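Fabric bag

A fabric bag is a flexible container made wholly or mainly from woven, knitted or felted cloth, used for carrying, storing or protecting goods. The term covers a wide group of articles, from the plain drawstring sack to the lined and padded case closed with a zip. Fabric bags differ from leather bags and paper bags chiefly in their material, although many have handles, corners or bases made from something else.

Materials

Cotton canvas is the most common cloth for bags in daily use. It is hard-wearing, takes dye well and can usually be washed. Linen and jute are used for sacks and shopping bags, jute being the coarser of the two. Polyester and nylon are lighter than canvas and dry more quickly, and are preferred for luggage and sports bags.

Undyed or pale cloth, sold under names such as natural, ecru, oatmeal and beige, is widely used for toilet bags, sewing bags and small household cases. It shows marks sooner than dark cloth and is often treated with a stain-resistant finish.

Construction

The simplest fabric bag is a single rectangle of cloth folded in half, sewn along two sides and hemmed at the mouth. A bag of this type has no depth of its own and takes its shape from what is put into it. Depth may be added by stitching across the lower corners, a method known as boxing, or by setting a strip called a gusset between the front and back panels.

Padded bags are built in layers. The outer cloth is laid over a sheet of wadding or foam, with a lining on the inner side, and the layers are held together at the edges or quilted across the whole panel. Light padding protects the contents from knocks and helps the bag to keep its form when it is partly filled.

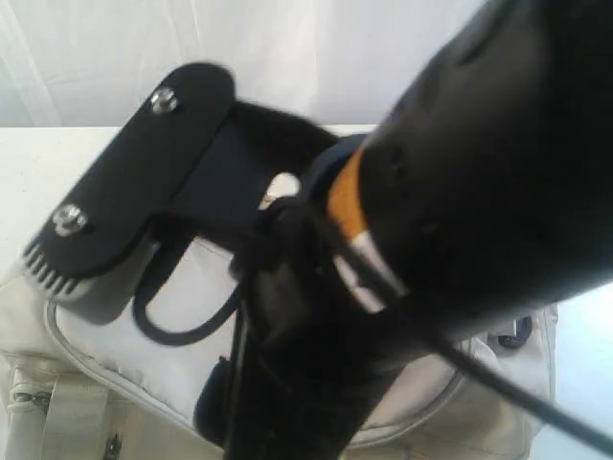
Where two panels meet on a curve, the seam is commonly finished with piping, a narrow roll of cloth that covers the join and stiffens it. The strip is cut on the bias, at an angle to the weave, so that it will bend without puckering. A zip may be set into or beside a piped seam. On tight curves the zip tape is snipped at intervals before sewing – a step which, if left out, causes the panel to pull to one side.

Closures

Drawstrings, buttons, press studs, buckles and zips are all in use. The zip became usual on better-made cases because it closes the full length of an opening and can follow a bend. Coil zips, in which the teeth are formed from a continuous plastic spiral, are more flexible than metal ones and are generally chosen for rounded bags.

Manufacture in Marnport

Bag-making was an established trade in Marnport, where sailcloth offcuts were sewn into ditty bags and tool rolls. The largest workshop, Baxter, employed 177 people at its height and supplied grain sacks in bales of 100. After demand for sacks fell, the firm turned to padded cases for household use, and its patterns were later taken over by Rodwood, of Boltport.

A study of the trade by Lucinda Fitzsimmons and Obsa Gebreyes, published on 21 April 2022, drew on the surviving order books. The authors found that zipped cases were at first made only to order, in batches of 20, and that curved seams were given to the most experienced machinists. Aitana Goicoechea has questioned the second point, noting that the books record wages by room and do not name the work done by each person.

Care and storage

Unpadded cotton bags may normally be machine washed at a low temperature. Padded bags are better sponged by hand, as wadding can shift or form lumps when soaked, and should be dried flat with the zip open. A stiff zip can be eased with a little candle wax rubbed along the teeth.

Bags put away for long periods should be clean, empty and lightly filled with tissue to prevent creasing along the seams. Pale fabrics should be kept out of direct sunlight – they may turn yellow unevenly – and away from dark cloth that has not been washed.

See also

Drawstring bag
Gusset
Piping (sewing)
Toilet bag
Zip fastener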